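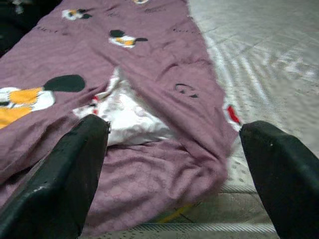
March 11, 2021

So I finally wrote down our house rules for teaching the arm to handle laundry, and since three people have now asked me for them, they might as well live on the blog too. We've been at this since October, on a bed, with real clothes, and we got most of it wrong at first. What follows is version four. Version one was a sticky note that said "be careful of zippers."

A bit of background for anyone who found this through the Busenura forum (hi!). I run the arm by hand while it records, and later on the software tries to learn from what I did. The whole game is making recordings that somebody else could use without phoning me up to ask what on earth I was doing. That means being boring and consistent, and I am neither of those things by nature, so – rules.

The first one is speed. We cap the arm at a slow crawl any time a person is within reach of it, and I do mean any time, including when you're "just" straightening a sleeve. I used to lean in between grabs with everything still live. The Gritdale people have a checklist they hand to new folks, and the top line is that the stop button has to be closer to your hand than your coffee. I stole that one word for word. My coffee now lives on the windowsill, where it goes cold.

Next, clothes. Every session uses 14 garments out of the big tub, and at least half of them have to be patterned. I resisted this for ages! Plain gray T-shirts are so much easier. But a plain shirt teaches you very little about cartoon pajamas, and people own a lot of cartoon pajamas. Prints are sneaky. A dark shape on the cloth can look an awful lot like a gap or a shadow, and a white lining poking out of a fold can look like a second garment. If you only ever practice on the easy stuff you'll get a lovely success rate and a useless robot.

Don't tidy up between attempts, either. This was my worst habit. I'd pick the thing up, give it a shake and lay it back down all nice and flat, and after a few weeks of that we had a huge pile of recordings of suspiciously polite laundry. The rule now is lift, drop, leave it. If it lands in a horrible wad, then a horrible wad is what you work with. The one exception is if it slides off the bed completely, in which case you start over and mark the attempt as a reset.

Which brings me to marking things. Failures stay in. If the fingers close on nothing, or grab two layers when you wanted one, you keep the recording and label it. I had a long back and forth with the folks on the Dandura project over this, because they throw theirs out to save space, and I get it, disks fill up fast. But our 1000 or so early recordings had nearly all the misses deleted (by me, sorry) and we've regretted it ever since. You can't go back and ask for them.

Grip approach: fingers open, come in slow, stop just above the cloth, wait a beat, then close. The pause feels silly and I skipped it constantly until we looked at the recordings side by side. With the pause you can tell what I was aiming for. Without it, it's mush. Also, please don't push down into the mattress. It gives, so it feels harmless, but you're loading up the wrist for no reason and the fabric bunches up ahead of the fingertips.

Fingertips get wiped every 30 attempts and the lens at the same time. Lint is everywhere. I did not know how much lint one household could produce.

Last one, and it's the one I get teased about. Sessions stop at two hours, even if it's going great. Especially then, maybe. When I get tired I start taking shortcuts, and the shortcuts go straight into the recordings and the arm learns them too. We had a stretch in the winter where it kept coming in from a weird angle on the left, and I was sure it was a calibration thing. I spent a whole evening on it. It was me, slouching.

I still haven't settled on a good rule for socks. The Rostami write-up says to treat a pair as one object until it's been split, and I've tried that for 16 sessions now and I'm not sold. If you've got something better, the comments are open, and I'll fold it into version five.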